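Lenari: The Odedon Years, Collected Edition

I've wanted to put this one up in the shop for ages, and now I finally have stock! Lenari: The Odedon Years gathers the whole middle stretch of the comic into one fat paperback, 635 pages, from the night Lenari walks out on the Sedance crew to the awful business at the bridge. If you only know her from the guest spots, start with this book.

I won't spoil the Havlíček romance, but I will say I read those chapters twice in one sitting (and cried both times). 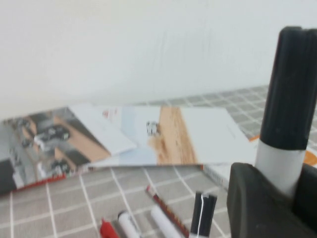 Femke Van Beek wrote to say the bridge chapter hit her harder in the collected version, and she wanted to know if the two short backup stories were in there too. They are! Both sit at the end, after the letters page, with the original lettering kept as it was.

The paper is matte and a bit heavier than the single issues, so the night scenes come out properly dark. My one gripe is the spine. It's stiff for the first hundred pages or so, then it gives, and after that the book stays open on your lap just fine. 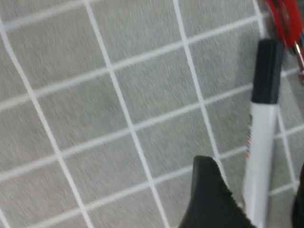
Gray cloth with white grid lines

You get four chapters of Lenari on her own before Havlíček turns up again — some readers find that slow, I think it's the best writing in the series. He's colder by then, she's lying to everybody, and Odedon itself starts to feel like a third character.

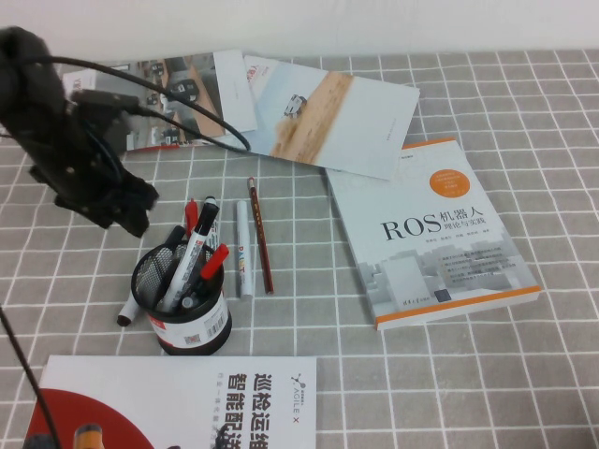
Jeanine Van Acker thinks the Sedance prequel should be read first, or the betrayal means nothing. I go the other way: save it for afterward and let the betrayal surprise you.

Item number: 1116
Format: paperback, 635 pages, color
Back in stock: 20/09/2022
Limit of 2 copies per order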